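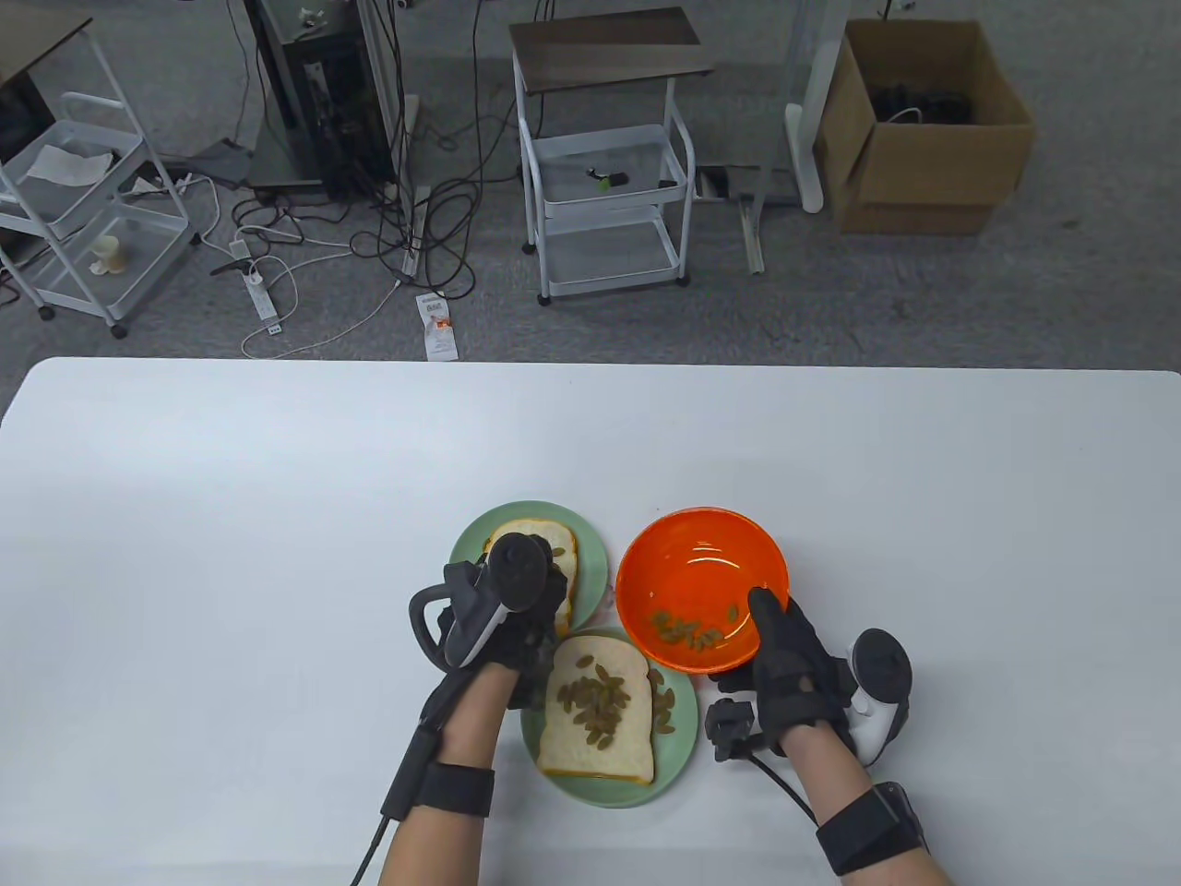 Equipment budget: requests due in December

The purchasing list for the next round of capture stations is open, and requests have to be in before the December order goes out. Anything that misses it waits for the spring round.

The plan is for 3 new stations at the Kettler site. Dirgate keeps the ones it has and gets spares only. Each station needs a table, a pair of gloves, two hand controllers, wrist units and a rolling cart. Tables and carts come from Kidberg, same as last year. Gloves are the part we run short of, so we are ordering 12 pairs at once and will keep the extras in the stock cabinet at Kettler.

Cables and power strips come out of a separate small-parts line of $566. Please check your own shelves before adding to it — a lot of last year's spend went on cables we already had.

Food and tableware for the kitchen tasks (bread, raisins, plates, bowls) stay on the weekly supply account and should not be put on the equipment form.

Gotetard has quoted an 18-month service plan for the controllers. We have not signed it yet. If you have had units repaired this year, send the dates and costs with your request.

November 29, 2024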